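Hosting a student who arrived as a refugee: what do we do about the long holidays?

Posted in: Community Help > Housing and Hosting > Students

Liesl Tanner

We have had a lodger since September through the Casora hosting scheme. He is 19, came here on his own at sixteen, and is now in his first year at the college in Malimier. He's a pleasure to have in the house, if you overlook what he does to a loaf of bread.

The scheme's agreement covers term time only. I noticed this in December, when I read it properly for the first time, having signed it in August with the confidence of a woman who also doesn't read the washing machine manual. We said stay, obviously, and he stayed. But summer is a much longer stretch, the payment stops, and I've had a letter from the college saying that his bursary "may be reassessed on the basis of vacation residence". I've read that sentence a good many times and it hasn't improved.

So, two things. Does letting him live here free over the summer count as something he has to declare? And is there any fund for students with no family home to go back to? He won't ask the college himself. He thinks asking for things is how you get put on a list.

Happy to be told I'm fussing.

Pirmin Pfister

Should be fine. We had a student for two summers and never told anyone anything and the sky stayed up. Colleges send these letters to everybody. If he's worried he can get a summer job, Widmer's were taking people on at the packing shed last year, and it's indoors.

Leonie Wyss

With respect to Pirmin's sky, I'd answer the letter. I worked in a student support office for longer than I care to admit, and the reply that never arrives causes more trouble than any reply that does.

On your first point: a room given free by a host is usually treated differently from rent paid by a parent, but the college can only treat it properly if it knows which one it's looking at. "Vacation residence" on those forms nearly always means "has he gone home to a family who can support him". He hasn't, so the reassessment may well go his way. Write one side of A4 saying he lives with you, that you are not a relative, that the hosting payment stops on the last day of term, and whether you're charging him anything over the summer. Sign it, date it, get him to sign it too. Keep a copy somewhere you'll find it, so not the drawer everyone keeps copies in.

On your second: ask for the vacation hardship fund by name. Ours was called that, yours may be called something more uplifting. When I left, the award was 413 a month for students with no family address, and most years it was underspent, as the form ran to eleven pages and lived on a part of the website apparently designed by someone with a grudge. Yours will have its own sum and its own grudge.

As for him not wanting to ask, I'd take that seriously and not talk him out of it at the kitchen table. People who've spent years in front of officials have good reasons for keeping their heads down. What worked with ours was going along together, to a named person, with the letter already written, so that he had to hand something over and not much else.

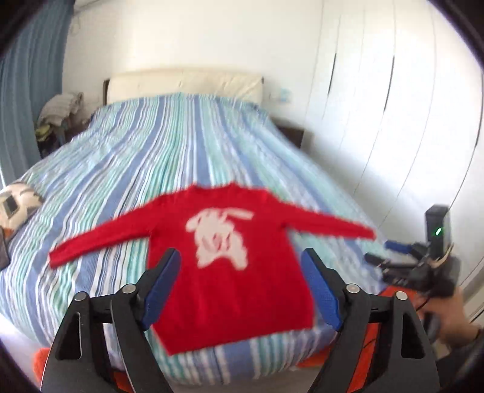

The named person matters. Don't go to the front desk, where you'll be given a ticket and a leaflet about resilience. Ring first and ask who looks after estranged and unaccompanied students. There is always one, and they're generally delighted to be found.

Two smaller things. Check your house insurance, which may only cover a lodger under the scheme's agreement. And ask Casora whether they can extend the agreement over the summer at nil payment, which keeps their caseworker on the end of a phone. They did it for us after I rang twice, the first call having gone to the place where first calls go.

Liesl Tanner

Thank you, Leonie. Rang this morning, and there is indeed one, her name is Aurelia Lanz and she did sound delighted. The form here is only nine pages. We're going in together with the letter, and he has asked whether he should wear a tie.

Pirmin, I passed on the packing shed. He says he has already applied.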